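Kinesthetic or teleop for a mixed-basket sort?
Board: Teaching by Demonstration > Picking and Sorting

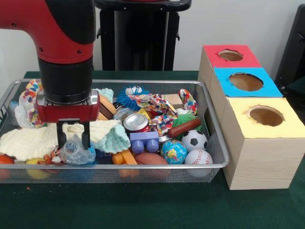 Original post

gritty_wrist
Posted Sat 11 May

Basket in, three boxes out, one arm, one basket of what I can only call the contents of a dog's birthday party. Red top, blue top, yellow top. The job is to get things out of the basket and into the correct hole, and I have to show the arm how, because the arm has no opinions of its own yet.

So far I've done 600 demos by hand-guiding. You grab the wrist, you drag it over the basket, you press the pedal to close the fingers, you drag it to a box, you let go. My shoulder now makes a noise. The policy that came out of it is fine on the soccer ball and the baseball and goes to pieces on the knitted cloths. It pinches the top fold, lifts, and brings half the neighborhood along.

Torkcombe sells a leader arm that would let me do this sitting down. Before I spend the money, has anyone gone from hand-guiding to remote control on this sort of pile and been glad of it?

Replies

dremlow_dan
I went the other way and I'd do it again. With your hand on the wrist you feel the fingers touch the mesh. With a leader arm (mine is a Dremlow, no force feedback, I know, I know) you find out you've touched the mesh when the basket moves. My first week of remote demos mostly taught the robot to shove furniture.

pallet_jackie
Disagree with Dan, warmly. Hand-guiding gives you lovely smooth arcs that are shaped like a human elbow. The arm then spends its life imitating your elbow. And if you have a camera on the workspace, your arms and half your sweater are in every demo, and come deployment the sweater is missing and the policy has lost its landmark.

I had one that wouldn't start a grasp unless I stood near it. Touching, but not shippable.

gritty_wrist
@pallet_jackie I replay each trajectory with me out of the way and record that one. So no sweater. It does double the time, and on the cloths the replay misses fairly often, what with the cloth having moved in the meantime.

pallet_jackie
Well, there's your cloth problem. You're teaching it to grab where the cloth used to be. Throw out every replay that missed and see how many cloth demos you have left. I'd guess you could count them on the gripper.

Hedvig Grønli
Two questions before anybody buys anything.

1. Are you sorting in a fixed order? In that pile the cream cloth is draped over the front and the mint one is bunched right beside it. If you always clear the cloths first, the policy never sees one half buried, and then it meets one and panics.

2. What are the two printed things? One looks like a rope toy hanging over the back rim, the other runs twisted across the middle. Same sort of print on both. If they go to different boxes I'd expect trouble there well before the boxes themselves give you any.

gritty_wrist
Fixed order, yes. Cloths first, because they annoyed me. I see now that this was a personal decision and not an engineering one.

Both prints go in the blue box, for the same reason.

mimedum_user_2
Plug for Mimedum, I don't work there. You can do remote demos and then take over for a few seconds when the policy goes wrong, and only the corrections get saved with extra weight. I had 3,528 full demos in March and the short corrections did more for me than the last thousand of those. Start with what you have, let it fail on a cloth, grab the controls, fix the grasp, hand it back.

dremlow_dan
Fine, that part I can't argue with. Corrections by remote control are better. You can't lunge at a moving wrist and I would like people to stop trying. But I'd still hand-guide the first batch.

pallet_jackie
Look at that, a concession. Somebody screenshot it.

torque_of_the_town
Small practical thing. That clear plastic bottle is going to eat your evenings. It's transparent, it's wrinkled, and it's lying on its side among the bright stuff. I gave bottles 6 different approach angles on purpose, and I come in slower than feels natural. When you teleop you get impatient with the easy ones and it shows up in the data as a robot with somewhere to be.

Also, the hole in your yellow box has torn edges. Is that you or the arm?

gritty_wrist
I'd rather not say.

Hedvig Grønli
Let go a little higher. And vary where over the hole you let go, or it'll learn one magic spot and the first time someone bumps a box you get footballs on the tablecloth. On our Engström I nudge the boxes between demos, just a finger's width.

gritty_wrist
OK. Plan is: shuffle the pick order, bin the bad replays, borrow a leader arm for 2 weeks before paying for one, and use it for corrections only. Will report back on the cloths. Dan, if I shove the basket I'm blaming you anyway.

dremlow_dan
Tape the basket down first.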